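Looking after a pair of hand-held grippers: what works for me

I've had the care of our pair of grippers for a while now, the scissor-linkage sort you hold in your hand and squeeze, and people keep asking me the same things by message, so I've put it all on one page. I'm not an engineer! I came to this from mending sewing machines, and you'd be surprised how much carries over (mostly the fluff).

Pads first. The textured face is what does the gripping, and it clogs. Skin grease, dust off the table, glitter if you're unlucky. I use warm water with one drop of washing-up liquid and an old soft toothbrush, working along the grooves, then a wipe with a damp cloth and a good half hour on a towel. No white spirit, please. I tried it once on a spare pad and it went tacky and stayed tacky, and it's still in the drawer picking up hairs.

Swap pads in twos. If you put a new one opposite a tired one the object creeps towards the tired side as you close, and you'll spend a whole afternoon blaming your wrist. I mark the back of each with a dot of nail varnish so I know which ones went on together.

Pivot pins. Every joint in the linkage turns on one and they all want the same treatment: a dry brush round the head, then the smallest amount of light oil you can manage on the end of a cocktail stick. Wipe off whatever you can see. Oil that can be seen will be on your pads by teatime. Open and close it 30 times, slowly, and listen. A tick usually means grit, and a sort of wobble you can feel in the handle means the pin has worn and wants replacing. Wanda Marciniak, who taught me most of this, does hers by feel with her eyes shut, and I thought she was showing off until I tried it.

I do the pins every 500 grasps on soft stuff, and a proper strip-down at 2000. There's a tally sheet taped inside the lid of the case, and yes, I forget to fill it in.

Finger screws work loose before anything else does. Check them at the start, before you've got comfy. Finger tight and then a quarter turn with the driver is plenty, and if you lean on it you'll strip the thread in the mount (ask me how I know).

Soft things are the messy ones. Foam sheds, gauzy cloth leaves threads, and anything fluffy winds itself round the inner joint where you can't see it. I keep a pair of blunt tweezers and a strip of masking tape by me and go over the joints whenever I change objects. Crumbly foam is the worst of the lot, so have a bit to practise on that you don't mind ruining, and retire it when it's shedding more than it's worth.
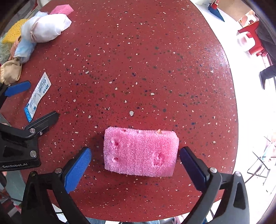

Pink foam between the open pads, with the rest of the soft bits up the table.

Start with the fingers wide, wider than you think, and get the block square between them before you squeeze at all. Come in at an angle and one corner takes all the pressure. If foam keeps popping out upwards, your pads are probably tilted, so go back and look at how they're seated on the fingers.

Cables: let them hang in a loose loop and never wind them tight round the handle for storage. Mine gets a soft tie, and I run my thumb along the whole length once a month feeling for flat spots.

For putting away, leave the fingers slightly open so the pads aren't pressed together. We lost a set last July that way, left clamped shut in a hot car, and they came out with each other's pattern in them. An old tea towel folded between the two grippers stops the pins scratching one another.

Next job on my list is the stiff one, which squeaks on the way out and is silent on the way back in. If you've had that and cured it, drop me a line.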